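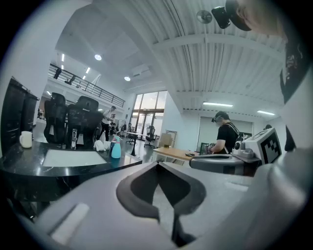
Chapter 4
Choosing Between Grippers

By the time you reach this chapter you have probably picked up a gripper or two, squeezed something with it, and come away with an opinion. Good! Opinions are where most comparisons start, and there is no shame in liking one tool better than another before you can say why. What we would like to do over the next several sections is help you get from "I like this one" to a page of results that a person in another building could read, argue with, and repeat.

Let us begin with a story. When Moushumi Gamage taught the first version of this course, she brought two hand-held grippers to class, a Cestari and an Onura, and asked everyone which was better. Nearly every hand went up for the Cestari. It was lighter, it closed with a pleasant click, and it had been passed around the room first. She then asked the class to use each one to lift a mug by its handle, set it down on a mark, and do it again, 20 times over. The mood in the room changed a good deal during that half hour. The Onura was slower and rather homely, but it dropped the mug 3 times, while the Cestari dropped it on 15 of its tries (the mugs, you will be relieved to hear, were plastic).

So was the Onura the better gripper? Well, for mugs lifted by the handle, by those students, on that Tuesday, it was. Change the mug for a folded cloth and you would have to start over. We will come back to this pair in Section 4.3, where the cloth results make quite a different table.

A fair trial asks you to settle a few matters before anyone touches a tool. You need a task, written down plainly enough that two people would carry it out the same way. You need a rule for what counts as a success, and it has to cover the awkward cases, such as the mug that lands on the mark but tips over a moment later. You need to decide who goes first with which gripper, for people get better with practice and will flatter whichever tool they use last. And if a camera is part of the setup, you need to check what it can still see once the fingers are closed around something. Students forget this one every year, and so, we confess, did one of the authors.

Try to keep your notes as you go, even the grumbling ones. "Wrist sore after the second round" has settled more than one argument in our lab.

What You Will Do in This Chapter

4.1 Writing a task that others can repeat
4.2 Swapping the order of tools and operators
4.3 Mugs and cloths: reading two sets of results side by side
4.4 Where to mount the camera, and what it costs you
4.5 Project: plan and run your own comparison

Before You Read On

Find a partner and any two tools that can pick things up. Kitchen tongs and a clothespin will do nicely. Choose one small object from your desk, agree on a rule for success, and write it in a single sentence. Then trade sentences with another pair and follow theirs exactly as written, without asking them any questions. Keep both sentences, as you will be rewriting them in Section 4.1.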